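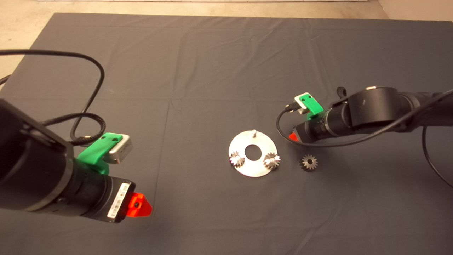
Starance Assembly
Motion and vision software for two-arm tabletop work

Small gears are a wonderful test of patience. You have a plate, a pin or two, and a part that has to drop over its post at just the right angle and then turn a hair so its teeth find the teeth next door. People do this with their fingertips and a little wiggle, and hardly think about it. Starance Assembly is the software we wrote at Plurkberg so that a pair of small arms can learn the same wiggle, and so that you can set it up in an afternoon without hiring a specialist!

It began as a planner for a single arm and grew from there, mostly at the urging of people who wrote in (please keep writing in). The current version plans for both arms together, so one can steady a plate while the other brings the next part over, and neither swings its elbow through the space the other one needs. Wrist cameras are read along with the joint positions. If a gear has been set down a little off from where it was last time, the software looks for it again before reaching.

What you get

Part finder. Show it a part from a few sides and it will keep an eye out for that part afterward. Shiny metal on a dark cloth is a nice easy start, and we suggest it for your first project. The library ships with 700 ready-made part shapes, spur gears and washers among them, and you can add your own.

Two-arm planner. Draws both paths, checks them against each other and against the table, and lets you scrub through the whole move on screen before anything budges.

Gentle insert. This is the wiggle. You choose how hard the arm may push and how far it may hunt from side to side, and it backs off and tries again when it meets resistance. Peadar Mac Giolla, who wrote most of it, tested it over 2284 insertions on the bench here and still tinkers with the defaults, so do look at the release notes when you update.

Replay desk. Every run is saved with its camera views lined up in time. You can mark the moment a tooth caught, write yourself a note, and start again from that point.

Cables

We get more mail on this than on anything else. The planner has a cable setting, under Arm, then Extras, where you enter the slack you've left at each wrist. Please fill it in. A looped camera cable needs room when the wrist rolls, and the planner will hold the roll back to suit.

Editions

Starance Assembly Bench, one workstation and two arms: $1525 a year
Starance Assembly Classroom, up to six workstations: please ask, we like schools
Brennan add-on for screw driving: $700 a year, works with either edition

Updates and mail support come with all of them. If you are moving over from Wallbridge, your saved poses can be brought in from the File menu, though you'll want to run the camera setup again afterward.

Trial copies run for thirty days with everything switched on.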